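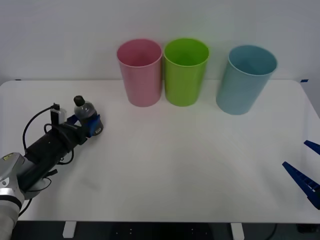 Plastic Cups and Tumblers: Gallery

Grundivgate Tableware Loan, cups section
Page updated Wed 29 May

These are the plastic cups in our loan stock, shown by color and by how they are packed. Everything on this page can be borrowed for parties, school lunches, fairs and meetings. We keep 300 cups in total, and 200 of them are on the open shelf at any time. The rest are held back for bookings already made. Colors on a screen are never quite right, so come in and look if you need to match a tablecloth or napkins.

Click any picture to enlarge. Captions are below each one.

CUPS BY COLOR

Pink
A soft pink, open top, slightly tapered. Goes out most often with the white plates.

Lime green
The brightest color we have. Easy to find on a lawn at the end of the day.

Light blue
Pale, and close to white under strong lamps. Please check when you pack up that none have been left behind on white tables.

Pink, green and light blue together
The usual mixed set. If you don't name a color on the form, you will get these three.

Orange
Bought in February from Stindilari. The orange is a little taller than the others and does not stack well with them, so it has its own crate.

Clear
For water and juice. The clear cups scratch sooner than the colored ones and we take them out of stock when they look cloudy.

STACKING AND PACKING

One sleeve
A sleeve holds 25 cups of one color. The sleeve is a plain cotton bag with a drawstring and a tag in the matching color.

Crate, lid off
Sleeves lie on their sides with the tags facing up. Put them back the same way and the lid will close.

Crate, lid on
The booking number goes on the short end. Use the card holder. Tape leaves marks on the plastic.

Two cups stuck together
This happens when cups are stacked wet. Stand the lower one in warm water for a few minutes and twist gently. Do not pry them apart with a knife.

Drying rack
Cups go on the rack upside down after washing. Leave them overnight if you can.

SETTING OUT

White table, cups along the back
A good arrangement for a drinks table against a wall. Guests can reach in from the front and there is space left for jugs and a tray.

Long table, two colors
Pink on one side and light blue on the other. This was a spring lunch in the large room.

Side table with jugs
The jugs are from Nastemen and are booked separately. See the jugs page.

Children's table
Lime green and orange, half filled. A wide, shallow tray underneath catches most of the spills.

Outdoor table
Set the cups out last if there is any wind. A damp cloth under the stack helps.

WEAR AND DAMAGE

Split rim
A cup with a split goes in the bag marked "out." There is no charge for one or 2 split cups on a booking.

Faded cup next to a new one
Both are light blue. The faded one spent a summer on a windowsill.

Pen marks
Names written on cups in permanent marker do not wash off. Ask us for paper bands, which are free.

NOTES

The cups are for cold and lukewarm drinks. They should not go in the microwave. The top rack of a dishwasher is fine on a normal cycle.

Cups come back clean and dry, in the sleeves they went out in. Returns are taken at the Bensaid side door during opening hours.

More galleries: Plates and Bowls / Jugs / Trays / Tablecloths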